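Startseite-Notizen
Drucken | Per E-Mail versenden

Der Planer hat immer recht, nur eben über eine andere Welt

Seit dem Umzug auf die neue Version von Magsi plant unser Zweiarmsystem schneller als je zuvor, und zwar auch Dinge, die man lieber langsam geplant hätte. Magsi ist der Bewegungsplaner, Vileo liefert die Kamerabilder samt Zeitstempeln, und Skedby entscheidet, welcher Arm wann darf. Drei Programme mit drei Konfigurationsformaten. In einem davon wird Einrückung als Meinungsäußerung gewertet.

Der Fehler, um den es mir geht, sah zunächst nach Mechanik aus. Der linke Arm fährt zur Flasche, der rechte wartet auf Freigabe, bekommt sie und bleibt trotzdem stehen. Im Log steht dazu: »no valid plan«. Wir haben also das getan, was man in so einem Fall tut, nämlich die Sicherheitsabstände verkleinert. Danach hieß es immer noch »no valid plan«, bloß schneller.

Die Suche hat zwei Abende gekostet und endete bei einer Zeile im Kollisionsmodell. Wenn ein Greifer eine Flasche hält, soll Magsi sie als Teil des Arms behandeln, also an die Finger hängen und mitbewegen. Gleichzeitig meldet die Wahrnehmung dieselbe Flasche weiter als freistehendes Hindernis. Der Planer kennt dann zwei Flaschen, die sich gegenseitig durchdringen, und verweigert folgerichtig die Arbeit. Ich kann es ihm nicht verübeln. Für den rechten Arm ist die Lage noch ungemütlicher, denn der soll ja genau dorthin, wo beide Flaschen angeblich stehen.
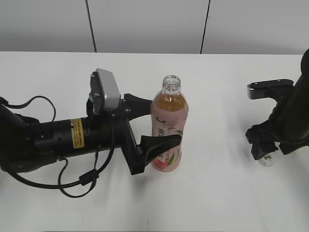 Warum man die Wahrnehmung während des Griffs nicht einfach abschalte, wollte ein Leser wissen, bei ihm laufe das seit Jahren so und habe noch nie Ärger gemacht. Das glaube ich gern. Mit einem Arm und einem Objekt würde ich es auch so machen. Bei zwei Armen ist der eine aber blind, solange der andere etwas festhält, und der festhaltende Arm ist leider nicht der, der gerade irgendwo hinfahren will.

Unsere Lösung ist weniger elegant, hat dafür einen Namen bekommen: Besitzliste. Skedby führt jetzt Buch darüber, welcher Greifer welches Objekt hat. Alles auf der Liste wird aus den Detektionen gestrichen, bevor Magsi sie zu sehen bekommt. Das Streichen geht über den Abstand, und an dieser Stelle wird es wieder interessant, weil der Abstand von der Uhrzeit abhängt.

Vileo stempelt die Bilder nämlich beim Eintreffen im Rechner, die Gelenkwinkel werden auf dem Regler gestempelt. Zwischen beiden lagen bei uns 22 Millisekunden. Steht der Arm still, ist das egal. Fährt er, liegt das erkannte Objekt ein Stück neben dem gehaltenen, fällt aus dem Filter und kommt als Geisterflasche zurück. Die Dokumentation nennt das »geringfügige Latenz«. Ich habe den Satz ausgedruckt und an den Schrank gehängt, gleich neben die Anleitung zum Entkalken.

Zum Eingrenzen taugen kleine Objekte besser als große. Bei einer Flasche kann man sich über den Mittelpunkt lange streiten, eine Kugel hat wenigstens von überall denselben. Die Handkamera ist dafür angenehm, weil ein gehaltenes Objekt in ihrem Bild stillzustehen hat, egal wohin der Arm fährt. Wandert die geschätzte Lage in Weltkoordinaten von der Fingerposition weg, stimmt die Uhr nicht oder die Kalibrierung. Bei uns natürlich beides, man gönnt sich ja sonst nichts.

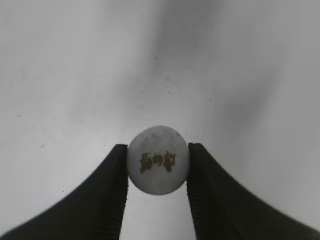 Das gehöre doch alles in die Hardware, steht seit gestern in den Kommentaren, wer ohne gemeinsamen Triggerimpuls messe, der messe Wetter. Schöner Satz. Stimmt auch. Nur liegt der Antrag für die Triggerleitung beim Einkauf in Kambridge, und dort vergeht die Zeit nochmals anders als in Vileo.

Bis dahin wird der Versatz geschätzt. Das Skript hat 25 Zeilen, schiebt die beiden Zeitreihen gegeneinander und nimmt die Stelle, an der die Restbewegung am kleinsten ist. Pro Durchlauf braucht es rund 2000 Bildpaare, dann liegt der Wert stabil. Mit weniger bekommt man auch einen Wert, er ist nur jedes Mal ein anderer. Wichtig: den Arm dabei in beide Richtungen fahren. Wer nur in eine Richtung fährt, kann Zeitversatz und Kalibrierfehler nicht trennen und baut sich eine sehr überzeugende falsche Zahl. Ich weiß, wovon ich rede, meine falsche Zahl war drei Wochen im Hauptzweig.

Bleibt der schräge Griff. Eine stehende Flasche erkennt inzwischen jeder, eine gekippte bringt den Lageschätzer dazu, oben und unten zu verwechseln. Der Filter streicht dann brav die richtige Position mit der falschen Orientierung, und der zweite Arm plant seine Anfahrt ans verkehrte Ende.

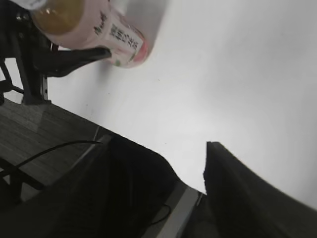 April, kurz nach 22 Uhr | geschrieben vom Betreiber dieser Seite | Rubrik: Planung und anderer Kummer

Nachtrag zum schrägen Griff: Die Orientierung wird jetzt beim Zugreifen eingefroren und danach aus den Gelenkwinkeln fortgeschrieben. Die Wahrnehmung darf noch widersprechen, aber erst, wenn sie es mehrere Bilder hintereinander auf dieselbe Weise tut. Rutscht die Flasche in den Fingern, merken wir das entsprechend spät. Dafür gibt es Ticket 2960, eröffnet von mir, zugewiesen an mich, Priorität »mittel«.

Das Skript zum Zeitversatz stelle ich online, sobald die absoluten Pfade draußen sind. Wer Magsi noch in der alten Version fährt: Die Besitzliste funktioniert dort ebenfalls, man muss allerdings das Anhängen der Objekte von Hand bestätigen, sonst vergisst der Planer sie beim nächsten Neustart.

Drucken | Per E-Mail versenden
Kontakt | © Alle Rechte vorbehalten | Nach oben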